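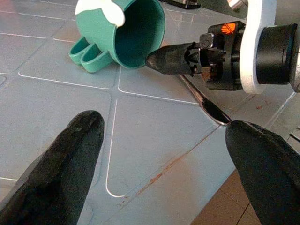 Rust marks along grout on a tiled table top

27 replies · 1365 views

elin_morgan
Table is pale grey tile, square panels with rounded corners, white grout. There is a thin reddish-brown streak following one of the seams, faint, and a few small rusty specks on the tiles towards one side. Washing-up liquid and a nylon brush made no difference to either. The table stands on brown floor tile and the floor is clean. It was bought second-hand from Cendwood and I don't know what the tiles are bedded on. What should I try first, and in what order?

b_lebrun
Two separate problems until shown otherwise. Specks on a glazed surface are usually iron particles that have landed and oxidised: wire wool, a tin, filings from a drill. A line that keeps to a seam is more often coming up from underneath, from a screw head or a steel frame, carried by water through the grout.

Specks first. Damp cloth, bicarbonate paste, ten minutes, wipe. No steel wool.

Nastmont
Disagree with the second half. Grout is porous and lower than the tile face, so any rusty water on top will run to it and stay there. You don't need a source below. Has anything steel been left standing on it wet?

elin_morgan
A steel draining rack, for most of September. It had feet with the coating gone. It was nearer the specks than the streak, though the top does slope slightly that way.

Nastmont
Then I'd start with the rack.

wilma_m
Oxalic acid cleaner will lift iron stain from cement grout. Test a joint at the edge. Wet the grout with plain water before applying so it doesn't pull the acid in, leave it three minutes, rinse twice. Gloves and an open window. Do not use bleach, it can set rust stains and must not be mixed with the acid in any case.

b_lebrun
Acid on cement grout is a bad habit. It etches the surface and the next stain goes in deeper. I had a worktop regrouted because of this. Neutral pH rust remover (the sort that turns purple) costs more and leaves the joint alone.

wilma_m
One application at three minutes, pre-wetted, takes off very little. Hydrochloric is what wrecks grout. I have done the same kitchen splashback twice in six years and the joints are sound.

b_lebrun
We'll differ on that.

angelica_p
Before any chemical, can you get under the table? If there is a board with screws through it, look for brown rings round the screw heads. If it's a steel tray, look at the corners. That settles the above/below question for nothing.

elin_morgan
Looked this evening. Painted board, four brackets, no rings. One bracket has light surface rust but it is well away from the streak. Bicarbonate has taken off two of the specks. The others have faded but can still be felt with a fingernail.

angelica_p
If you can feel them they are sitting on the glaze. Plastic scraper held flat, then the paste again.

Nastmont
Agreed. And 800 grit is not "very fine" on a glaze, whatever the next person to post tells you. It will dull it.

datell
I was going to say 1200 used wet.

Nastmont
Also no.

elin_morgan
Scraper worked on all but one. I used the purple remover on the streak, two goes, and it is paler but still there if you look along the joint. Is it worth sealing now or should I wait?

wilma_m
Wait. Seal over it and you keep it. Rinse, leave the top dry for a few days, see whether it darkens. If it does, the iron is still in the joint or there is water underneath after all.

b_lebrun
On that we agree. Penetrating sealer afterwards, not a film-forming one. Wipe the surplus off the tile before it hazes.

elin_morgan
Will leave it and report back. The rack has gone to the tip.

Share (3) · Comments (27) · Showing selected replies

Contact · Terms · © Dela Peña Home Forums · Back to top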